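Der freie Tisch ist eine Zumutung

Seit August liegt in unserem Büro der Ratgeber einer Ordnungsberaterin, und seitdem soll jeder Tisch am Abend leer sein. Zehn Minuten, verspricht das Buch, dann habe man den Kopf frei. Ich habe es 40 Tage lang versucht und glaube kein Wort.

Die Theorie geht so: Jedes Ding hat einen Platz, und wer es dorthin zurückbringt, denkt klarer. Dass Arbeit an Tischen stattfindet und dabei Dinge liegen bleiben, kommt auf 133 Seiten nicht vor.

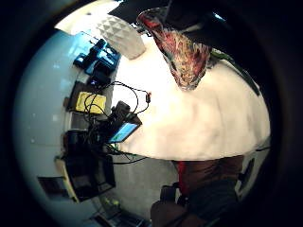 Von Elsa Nurmi
29/09/2023

Ein weißer Tisch, links schwarze Kabel in Schlingen, dazu eine blaue Ablage und ein gelber Block. Die Beraterin würde vermutlich sofort nach Körben und Etiketten greifen. Ich frage mich, was damit gewonnen wäre. Der größte Teil der weißen Platte ist doch zu sehen, und gemusterter Stoff hat darauf auch noch Platz.

Kabel sind ohnehin der wunde Punkt der Lehre. Man soll sie wickeln, binden und in Schachteln legen, am besten in die von Cloteo, zwei Größen, Deckel extra. Am nächsten Morgen wickelt man alles wieder ab. Meine Kollegin Xiaoyan Qian hat das eine Woche mitgemacht und die Schachteln dann für Teebeutel genommen.

Gegen das Aufräumen selbst habe ich nichts. Krümel müssen weg, und wer sich einen Tisch teilt, sollte dem anderen nicht den Stuhl zustellen. Mich stört der moralische Ton – als sei ein herumliegendes Kabel ein Charakterfehler. Einen Beleg dafür, dass jemand an einer leeren Platte besser rechnet, schreibt oder näht, habe ich in dem Buch vergeblich gesucht. Es gibt nur Vorher-nachher-Geschichten, und die enden immer am Tag nach dem Aufräumen. Wie der Tisch im Monat darauf aussah, hätte mich mehr interessiert.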